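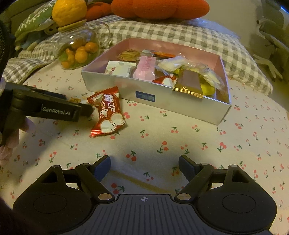

Boîte de friandises assorties

La boîte de friandises assorties est un contenant, le plus souvent rectangulaire et rigide, dans lequel on réunit des bonbons, des biscuits, des gaufrettes, des craquelins et d'autres petites choses à grignoter, chacun dans son propre emballage. Elle se distingue du ballotin de chocolats, où les pièces sont nues et rangées par couches, et du bocal à bonbons, qui contient en général une seule sorte. On l'offre en cadeau, on la pose sur une table quand des invités arrivent, ou on la garde dans la maison pour l'usage de tous les jours.

Dénomination

En français il n'existe pas un terme unique. On dit boîte d'assortiment, coffret gourmand, boîte à grignoter ou boîte à douceurs. Le mot « coffret » insiste sur la qualité du contenant, et il est préféré par les commerçants. Le mot « boîte » est plus neutre et convient aussi aux assortiments préparés à la maison. L'expression « boîte de friandises » est parfois critiquée, car une friandise est au sens strict une chose sucrée, alors que beaucoup de ces boîtes contiennent aussi des produits salés.

Contenant

Le carton rigide est la matière la plus courante. L'extérieur est souvent de couleur métallique, argent ou or, et l'intérieur d'une teinte plus douce, par exemple rose pâle ou ivoire. Ce contraste entre le dehors et le dedans donne un effet de surprise à l'ouverture. Les boîtes en métal se conservent mieux, mais elles sont plus lourdes et font du bruit quand on cherche un bonbon.

Le couvercle peut être séparé, ou bien attaché par un côté et fermé par un aimant. Dans le second cas il reste ouvert derrière la boîte et forme un fond, ce qui est agréable pour la présentation mais prend de la place sur la table. Une petite étiquette est parfois collée sur la face avant. Elle porte le nom de la maison qui a fait le coffret, un vœu, ou seulement un numéro.

La hauteur des parois a une importance pratique. Dans une boîte trop haute, les pièces du fond sont oubliées. Dans une boîte trop basse, les sachets gonflés d'air dépassent et le couvercle ne ferme plus. La maison Barkow, qui fabrique des coffrets vides pour les confiseurs, propose pour cette raison 2 hauteurs dans son catalogue, la basse pour les bonbons et la haute pour les biscuits.

Contenu

Un assortiment se compose en principe de plusieurs familles de produits :

Les bonbons durs ou tendres, en papillote torsadée ou en petit sachet soudé. Le décor imprimé représente souvent un animal. Le lapin, en particulier, est un motif que l'on rencontre beaucoup sur les bonbons des marques chinoises.

Les gaufrettes et les biscuits, plus fragiles, qui se cassent si on pose des choses lourdes dessus.

Les craquelins, ronds ou carrés, emballés à l'unité. Certains ont la forme d'une rondelle de racine de lotus, avec un anneau de trous autour d'un trou central. Leur sachet est volontiers transparent dans la partie basse, afin que la forme soit visible avant l'ouverture.

Les petites pâtisseries de longue conservation, dans un film translucide.

Les pièces de fête, dans un emballage plus riche que les autres, que l'on place d'habitude sur le devant.

Le poids total varie beaucoup. Un coffret de taille moyenne du commerce contient souvent 400 grammes de produits, emballages non compris. La composition maison n'obéit à aucune norme, et elle dépend surtout de ce que l'on a acheté et de ce que les enfants ont laissé.

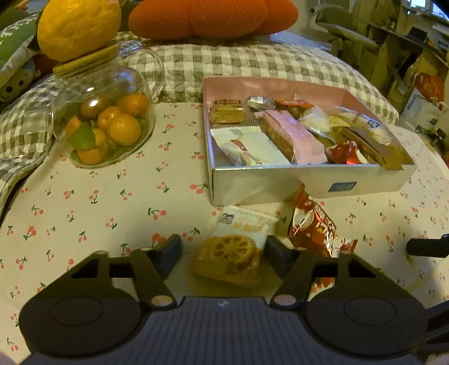
Charmaine Makhubela remarque que l'emballage individuel a changé la manière de manger ces produits : autrefois on se servait d'une poignée, maintenant on choisit, on ouvre, et l'on s'arrête plus facilement. Vusumuzi Visser est d'un avis contraire. Selon lui, le petit format invite à goûter un peu de tout, et à la fin on a mangé davantage.

Cette question n'est pas tranchée. Il est certain, en revanche, que l'emballage à l'unité permet de mettre ensemble des goûts très différents. Un bonbon à la menthe nu donnerait son odeur à tous les biscuits voisins en une seule nuit. Il faut aussi penser à l'humidité — un craquelin sans sachet ramollit vite à côté d'un gâteau moelleux.

Arrangement

Deux manières de remplir la boîte sont connues. Dans l'arrangement rangé, les pièces sont disposées par sorte, parfois séparées par des cloisons de carton. Il est régulier et il montre bien les quantités, mais il se défait dès que la première rangée est entamée. Dans l'arrangement libre, les pièces sont mélangées et se chevauchent. Il est plus facile à compléter, et il garde un air d'abondance même quand la boîte est à moitié vide.

Pour l'arrangement libre, l'ordre suivant est habituel. On met d'abord les pièces plates et solides au fond. On place ensuite les sachets volumineux contre les parois, debout ou un peu inclinés. Les gaufrettes viennent vers l'arrière, où la main passe moins. Les papillotes remplissent les creux. Les emballages les plus colorés sont gardés pour la fin et posés en diagonale sur le dessus, le décor vers le haut.

Le guide publié par l'épicerie Himico conseille de ne pas dépasser 12 sortes dans une même boîte. Au-delà, écrit-il, l'œil ne distingue plus rien et chaque invité cherche longtemps. Le même guide recommande de ne pas mettre côte à côte deux emballages rouges, un conseil que l'on suit rarement au moment du Nouvel An lunaire, quand presque tout est rouge.

Sur la table

La boîte ouverte est rarement posée seule. On l'accompagne de fruits, frais ou confits, et les petits agrumes sont très appréciés pour cela. Les kumquats, qui se mangent avec la peau, se présentent bien dans un bocal de verre, où leur couleur orange reste visible de tous les côtés. Un couvercle rond en bois suffit pour les protéger de la poussière, et il peut porter un fruit plus gros en décoration. Dans le sud de la Chine, le kumquat est associé à la prospérité, et on le voit donc souvent près des sucreries de fête.

Le tissu placé dessous peut être uni ou à petits motifs. Un fond crème semé de cerises, par exemple, se marie bien avec les emballages rouges et blancs. Les motifs grands et foncés sont moins pratiques : on n'y retrouve pas un petit papier tombé.

Dans les usages familiaux, la boîte quitte facilement la table. On l'apporte près des coussins, on la passe de main en main, on la pose au milieu d'un groupe assis. Il est poli de la tendre d'abord à la personne la plus âgée. Il est moins poli de fouiller jusqu'au fond, mais la règle est peu respectée.

Les emballages vides

La question des papiers vides revient dans toutes les maisons. Les remettre dans la boîte est considéré comme une faute, car la personne suivante croit prendre un bonbon et ne trouve rien. On prévoit donc une coupelle à côté. Le modèle Sarnton, un coffret à tiroir, possède un compartiment bas destiné à cet usage. Il a été repris par la maison Van Wyk avec un tiroir plus large.

Les films plastiques brillants et les feuilles métallisées se recyclent mal dans beaucoup de communes. Le carton de la boîte peut être recyclé s'il n'est pas pelliculé, mais il est plus souvent gardé pour des photos, du fil à coudre ou des recettes découpées.

Conservation

La boîte se garde fermée, dans un endroit sec et loin du soleil. Les produits n'ayant pas tous la même durée, il est utile de noter la date la plus proche sur un papier collé sous le couvercle. Un assortiment ouvert se consomme de préférence en 31 jours, à l'exception des bonbons durs, qui tiennent beaucoup plus longtemps. En août, ou dans les pays chauds, les pièces au chocolat sont retirées et mises à part.

Voir aussi

Ballotin
Bocal à bonbons
Craquelin
Kumquat
Papillote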